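Support > Plidetti > User guide > Setting up for a moving performer

4. Setting up for a moving performer

This section is for the singer or rapper who will walk, jump or climb while the Plidetti headset is on, for example during a music video or an open-air concert. If the performer stays at one microphone stand, please go back to section 3.
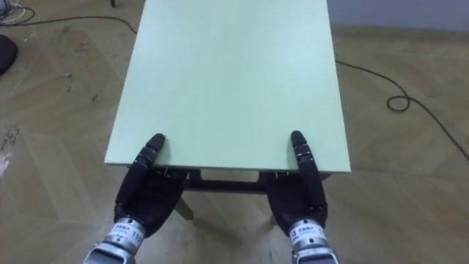
Read the whole section before you switch anything on. The order of the steps is important, and some of them must be done while the performer is not yet wearing the headset. Last changed on November 15, 2021.

4.1 What you need

The headset, the belt transmitter, the receiver, the long safety strap and fresh batteries. The short strap which comes in the same bag is for the hand-held model and must not be used here.

4.2 Preparing the transmitter

1. Open the battery door by pushing the small catch towards the bottom of the transmitter.
2. Put in 2 new AA batteries. Do not mix an old one with a new one.
3. Close the door until you hear a click. If there is no click, the door can open when the performer jumps.
4. Turn the transmitter on and wait for the green light. A light that is blinking slowly means that the receiver was not found.
5. Set the channel on the receiver first, then the same channel on the transmitter.
6. Turn the transmitter off again before you go to 4.3.

Note: The Fawzy receiver, which was sold with the first Plidetti sets, has no channel display. Count the clicks of the wheel from the zero position, or use the channel card from the box.

4.3 Fitting the belt and the headset

1. Put the belt on the performer under the jacket, but over the shirt. The transmitter should sit at the back, a little to one side. Exactly on the spine it is painful when the performer falls or lies down.
2. Pull the long safety strap through the metal ring and then through the belt. Close both hooks.
3. Lead the cable up the back, inside the clothes. Leave a loop at the neck, so that the head can turn freely.
4. Put the headset on and bend the arm of the microphone until its end is beside the corner of the mouth. In front of the lips it will catch every breath.
5. Fix the cable with skin tape below the ear.
6. Ask the performer to make the biggest movements of the show, one after another, and look if the cable pulls.

CAUTION: The safety strap holds the transmitter. It does not hold a person. Never connect it to a climbing harness, to a vehicle or to any part of the stage. If the performer will work at a height, the harness must be fitted and checked by a qualified rigger, and the Plidetti belt is put on afterwards.

CAUTION: Keep the cable away from the throat. If it has to pass there because of the costume, use the break-away connector (see section 7).

4.4 Setting the level

1. Turn on the transmitter, then the receiver.
2. Let the performer do the loudest verse, with full voice. Many people are shy at this moment and rap quietly, and later the sound is distorted.
3. Turn the level wheel down until the red light stays off.
4. Repeat the verse while the performer is walking along the real path. If the sound disappears for a moment, move the receiver higher, or nearer to the path.

The range is 60 metres when nothing stands between the two units. Metal walls, lorries and wet costumes make it shorter - sometimes much shorter.

4.5 Between the takes

1. Mute the transmitter with the side switch. Do not turn it off, or you will have to wait for the green light again.
2. Check both hooks of the strap.
3. Dry the foam of the microphone with a paper towel, or change it.
4. Change the batteries after more than 5 hours of use, even if the light is still green.

Note: Snežana Stojanović, who wrote in to us after an outdoor concert in August, suggests to keep the spare foams in a closed box. We have tried it and we can recommend it, above all where there is dust or sand.

If the sound cuts out and steps 4.2 to 4.4 do not help, write to Kobe Desmet at the Zeststead service desk. Please give the channel, the type of receiver and the version of the Jostari software, which you will find on the label under the battery door.

Continue with section 5, Using two headsets together.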